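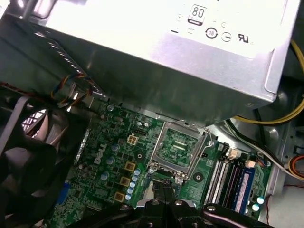

Page last modified: December 2025

Review: Telska Bench Handling Rules, version 2

Telska publishes this 40-page rule set for robot cells that take apart and reassemble desktop computers. It contains 46 rules, each with a stated check. We have worked to it at the Sirnorley bench since June, mainly on processor and memory handling in Dell desktop cases.

Section 3 covers the socket and is the strongest part. The load plate must be fully open before the gripper enters the socket area, and the open state has to be confirmed by the wrist camera at the approach pose. A joint position or a completed lever routine does not count as confirmation. Fingertips may not pass over exposed contacts below the clearance height unless a part is being seated or removed. Travel with a processor in the grip is at reduced speed, and any loss of grip signal stops the arm where it is. It may not return home by itself.

The rule on grip faces is also well written. A processor is held by two opposite edges, never by the heat spreader alone, and the closing force is set per part and recorded with the program.
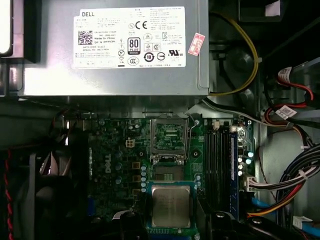 Fingertips either side of the processor, with the socket frame raised.

Cables are where the document is weak. Rule 31 asks for "a clear approach" and leaves it there. With the power supply still mounted, cable bundles run close to the board, and a path that clears them in one case may not clear them in the next. The older Plitthorpe code requires a keep-out volume for each bundle, redrawn whenever the case is changed. We have kept that requirement as a local addition.

Fingertip inspection is set at every 300 cycles. That suits our Moradi tips, but the rules give no wear limit, so the inspector has nothing to reject against. Static grounding gets half a page and should have more - the wrist-to-bench resistance check is mentioned with no interval.

The index is poor and the check sheets are supplied only as locked forms.

Recommended for cells doing socket work, with a cable rule added locally.

Reviewed by Safta Crăciun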